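About Nirkine

By Aniela Bednarek
December
14 shares | 2 comments

Nirkine is a gear and small-parts shop in Drernport. We sort, check and kit gears, washers and spacers for companies that build pumps, door openers, scales and other small machines. A customer sends us a parts list, and we send back trays in which every part is the right one, lying the right way up, ready for their assembly line. We also cut some of the gears ourselves, on two hobbing machines at the back of the building.

There are 30 of us. The company started in a rented garage and moved to the present building on Phan Street when the second hobbing machine arrived. Most of the people who came over in that move are still here.

For most of our history the sorting was done by hand. You sat at a bench with a lamp, a tray on the left and a tray on the right, and you picked. A good sorter can tell two gears apart by a tooth or two without stopping to count. It is skilled work, and it is hard on the neck, the eyes and the thumbs. Our sick days used to come mostly from the sorting benches, and every time we advertised for a sorter we had fewer replies than the time before.

So we began to automate the picking. We now have robot cells for small gears, plastic and metal, and the sorters who worked at those benches run them. A cell has an arm, a two-finger gripper and a small camera at the wrist, which looks down at the part before the fingers close.
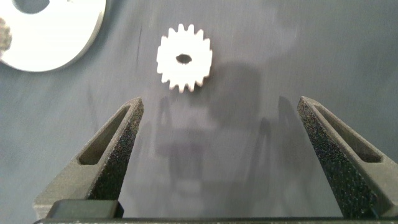
What changed for the people here

No one was let go when the cells came in. We said so in writing before the first one was ordered, and the letter is still pinned up next to the time clock. What did change was the work itself, and it would be wrong to say that everybody liked that from the start.

A sorter's day used to be the same from 7 in the morning to the end of the shift. A cell operator's day is broken up. You load the surface, start the run, watch the first picks, check the trays and deal with whatever the arm could not pick up. In between there is paperwork, more of it than before, and that has been the main complaint. We cut the shift report down to one page after the operators showed us which boxes no one ever read.

Pay was the other question. Operators are on a higher grade than sorters were, and the raise starts on the first day of training. Training takes 20 working days. It is done on the floor, with real orders, next to someone who already runs a cell. Two people tried it and asked to go back to hand work. They now do final inspection, where we still want human eyes on every tray, and they kept the higher grade.

The benches have not all gone. Anything very thin, oily or tangled is still sorted by hand, and so are short orders, where setting up a cell would take longer than the picking. People rotate between bench and cell during the week. Some would prefer to stay at one or the other, and where the schedule allows it, they do.

How we work with the cells

Gears are awkward parts for a robot. They are small, they lie flat, and they have teeth all the way around, so the fingers have to come down on both sides at the right height. A shiny metal gear throws glare back at the camera. A white plastic one can look like a bright blob if the light is too strong. Much of what our operators have learned is about light and surfaces – where the lamp goes, what the parts lie on, how far apart they need to be.

We use plain gray work surfaces because both white and silver parts show up well against them. We make our own fingers in house and change the shape when an operator asks for it. The request goes on a card, the card goes to the tool room, and a new pair is normally on the cell within the week. The people who stand next to the machine all day notice things the drawings don't show, like a tip that catches on the next part over.
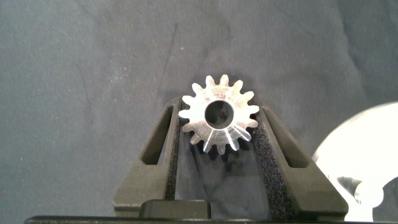
The tool room also keeps every old pair of fingers, labeled with the cell and the name of whoever asked for the change. New operators go through that drawer during training. It saves them from asking for something we have already tried, and now and then one of them sees why an old shape failed and how it could be made to work.

The software that plans the runs is called Staretti. It was written here, by two of our own staff, and it is not for sale. It keeps a record of what each cell picked and missed. It does not keep a record of how fast each person works. That was agreed with the floor before it was switched on, and any change to it has to be agreed the same way.

Stopping a cell is always the operator's decision. There is no target that counts against you for pressing the button.

Working here and visiting

We hire for the benches, the cells, the hobbing machines and the tool room. You do not need to have worked with robots. Patience with small things helps, and so does being willing to say when something looks off. New people start at the bench for their first weeks, so that they know the parts by hand before they run a machine that picks them.

The shop is open to visitors one Saturday morning a month. Customers, neighbors and families of staff are all welcome. Wear closed shoes and ask at the front office for safety glasses.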